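Getting the power strip off the table

April, by the author of the Lindsay bench notes
6 min read

The strip used to lie flat at the back of the table, where it collected dust in the open sockets and took up depth I wanted for work. Most strips have a loop or keyhole at one end, so hanging one from an adhesive hook is simple. The details took me longer than the job did.

The first hook was a clear Itden, and it let go on a Wednesday at 3 a.m. I had stuck it to paint wiped with a damp cloth. The replacement is a square blue plate with a pink fish on it, from the children's shelf at Viltodura in Plestthorpe. It was the only metal hook they had left.
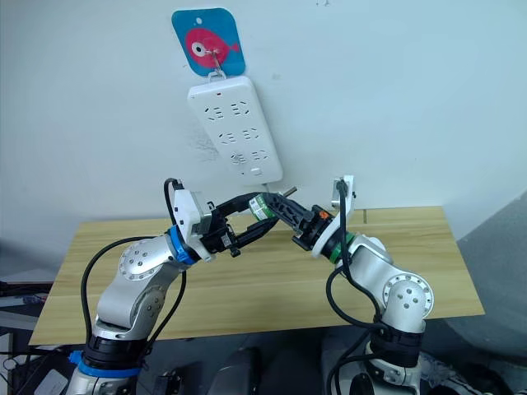

How long should the adhesive sit before anything is hung on it?

Overnight at minimum, and a full day if the wall was cleaned with alcohol and the room is cool.

Weight is the smaller part of the load. My strip is 223 grams on the kitchen scale without its cord. Every plug pushed in presses the strip against the wall, which is harmless, but every plug pulled out drags the hook plate away from the wall, and adhesive is weakest in that direction. I now put one hand flat on the strip before pulling anything out with the other.

The cord should leave from the bottom with some slack. A tight cord turns the strip on its hook, and it will hang crooked however often you straighten it.

Adapters go in the lowest free pair. A bulky one near the top tilts the body outward, and the loop starts to creep along the hook. I also keep to low-draw items on this strip: a lamp, two chargers and a meter, well under 100 watts together. Anything near 1,000 watts goes straight into the wall outlet on the other side of the room.
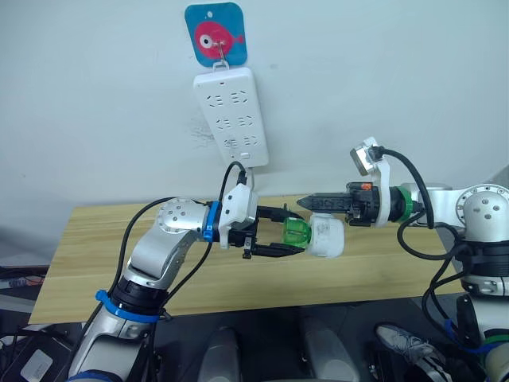 White plug adapter with the green collar, strip on the fish hook behind.

I still want a second fixing point at the lower end to stop the swing. A strip of hook-and-loop tape would do it, but it would have to come off each time the cord is rerouted. The scuff to the left of the strip stays until I repaint.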